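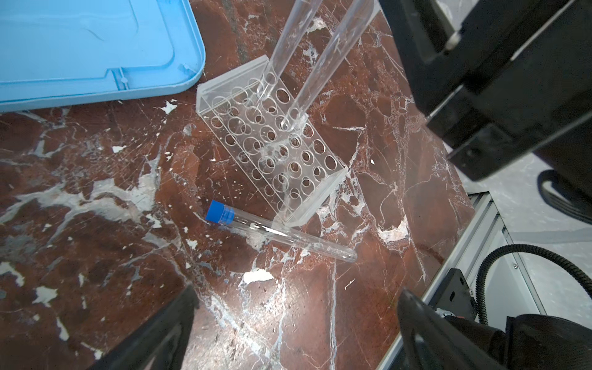

Stumora two-finger gripper: worth the money for a small lab?

I put off writing this until we'd had ours through a full budget year, and I'm glad I did, as my feelings about it have shifted a bit (mostly for the better!). We bought the Stumora gripper to move tubes in and out of racks, which is dull work and hard on the wrists, and Lucrezia Negri and I had 2 quotes on the desk by May. The other was from Donati. Their salesperson was lovely and their gripper cost more.

Ours came to 1094 with shipping, against a listed price of 900, so do read the quote to the bottom before you promise your boss a number. The difference was the mounting bracket and a longer cable, and I'd have ordered both anyway, but I would have liked to know sooner.

On clear tubes it does well. The fingers are slim enough to get between neighbors in an ordinary acrylic rack, and it's gentle on glass once you turn the force down from the factory setting, which I found much too eager. Capped plastic tubes lying flat on the bench are harder. Set aside proper time for teaching those, and I mean weeks, with someone patient like our Debora Russo at the keyboard!

Spare fingertip pads are 70 a set. Put a set in the first order, please, and save yourself a second round of shipping. The manual is thin, though their support people answered every email I sent, even the silly ones.

Four stars from me, and we've asked for another one in next year's budget.

Magdalini Katsaros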